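Plutlow Has Enough Seats. It Needs Shorter Runs of Bigger Plays

23 November 2021

The Bulstead reopened last month with a three-hander about a family selling a boatyard. It was a decent play, well acted, and it ran for five weeks in a house that holds 328. On the night I went the stalls were a little under half full and the balcony was closed off with a rope. The week after, the Tijani studio across the river did a new piece with a cast of nine in a room that holds 162. It sold out before it opened and was gone in eight days.

I have been going to plays in Plutlow for long enough to have seen this pattern a few times, and I think the two theaters have their programs the wrong way around.

Small casts are cheap, and I understand why a big house reaches for them. A theater that was dark for a year and a half is going to be careful. But a cheap play on a large stage looks cheap. The actors in the boatyard play spent a lot of the evening walking from one piece of furniture to another, because the furniture was so far apart. Lines that should have been muttered had to be sent out to row R. By the second act I had stopped believing these people lived in the same house.

At the Tijani the trouble ran the other way. Nine actors in that space is a crowd. There was a wedding scene where I could not see the bride at all, only the back of her uncle. People liked it anyway, and so did I, but it was a play that wanted air around it.
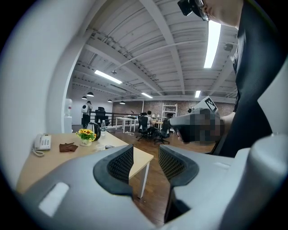 What a swap would look like

The simple answer is for the two houses to talk to each other in January, when both set their spring programs. Let the Tijani develop the small plays and give them four or five weeks, which is how a small play finds its audience. Let the Bulstead take the larger ones and run them for ten days. A short run in a big house sells on the idea that you might miss it.

The objection I hear most is money. A cast of nine costs more per week than a cast of three, and rehearsals cost the same however long the run is. That is true. It is also true that an empty balcony earns nothing, and the Bulstead paid to light and heat that room for five weeks. The Brultden festival put a company of fourteen on for six nights in 2019 and sold 1,469 tickets. I doubt the boatyard play did much better than that in its first two weeks.

The other objection is that audiences want something quiet right now. Maybe some do. The people I stood behind in the line at the Tijani, hoping for returns, did not look like they wanted something quiet. They wanted a stage with a lot of people on it, and most of them went home without a ticket - a few blocks from a theater with a rope across its balcony.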